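2020-08-25

Act two of the story series went up at noon. Ehab Slaoui cut it down to 21 clips after I asked for fewer, and it plays better now. Plilell wants the poll sticker moved to the third clip. I said fine. By four we had 623 replies, mostly guesses about the sister.
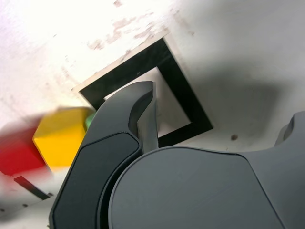

Black square on the white tabletop.

Spent the evening on captions for act three. The Naciri logo still has to go at the end - they sent a new version, the wrong size again. Wrote to Jarell about the music and heard nothing back. I'll try once more in the morning, before the call with Enen.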